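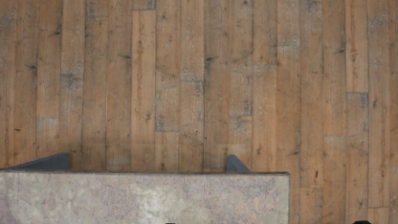 The Drulon Edge Stop is an add-on for the Ekus two-arm bench robot. It keeps the grippers from traveling past the far side of the worktable or dropping below the work surface. It comes as a small control box, a cable set and a matching plug-in for the Zinbridge simulator, so the same limits can be tried in software before they are loaded on a real bench. The plug-in's test table has a mottled, stone-like top with a glossy spot near the middle and a thin dark rim along the far side, with a plank floor beyond it. Those surfaces matter here, as the fault described below began with a shiny tabletop.

Fault 2039: please read before ordering or updating

Units shipped with version 6 of the control software can lose track of the table height. A strong reflection on the surface is read as a gap, and the controller then takes its height from whatever it finds past the rim, usually the floor. The arm is allowed to go lower than it should. The Edge Stop does catch this and shows fault 2039, but on version 6 the stop comes almost 2 seconds late. At full speed that is long enough for a gripper to hit the table or go over the far side.

We had reports from two customers. In one case a gripper finger was bent. In the other a supply tray was pushed off the table and broke on the floor. No one was hurt in either case. Corrado Monti in our service shop repeated the fault on our own bench with a polished top, then again in the simulator.

What changed in version 7

Table height is now set once, by touch, at four corner points, and is saved in the control box. The camera can no longer change it. If the camera and the saved height disagree, both arms stop and hold where they are. You have to clear the fault by hand at the box -- it will not clear itself on restart.

If you have a version 6 unit

Stop using automatic mode until the update is loaded. Manual mode at reduced speed can still be used with a person at the stop button. A matte mat makes the fault less frequent but does not remove it, and we do not accept it as a fix under warranty.

The update is free. Download it from your Zinbridge account, or send us the control box and we will load it and pay return shipping. After the update, run the corner setup again even if the table has not moved. Old height values are not carried over.

If fault 2039 shows up on version 7, check these first:
Corner points touched on the mat or a clamp instead of the bare table
Table moved or leveled since setup
Gripper fingers swapped for a different length
Camera bracket loose

In the box
Edge Stop control box, version 7
Cable set for two arms
Touch probe tip
License key for the simulator plug-in
Printed setup sheet

Not included: table clamps, stop button, matte mat.

Fits all Ekus bench models with the gray base connector. Older bases need the adapter cable, sold separately. The Edge Stop is an equipment limit and is not a replacement for guarding or an emergency stop. Keep people out of reach of the arms during automatic runs.

Stock and service

New orders ship with version 7 as of Thu 22 February. Resellers may still hold version 6 boxes, so look at the label next to the power inlet before you install one. Bent fingers or other damage from this fault will be repaired at no charge if the box reaches us by the end of September. Put the serial number and a short note about what the arm was doing in with it, and mark the package for Monti, Service.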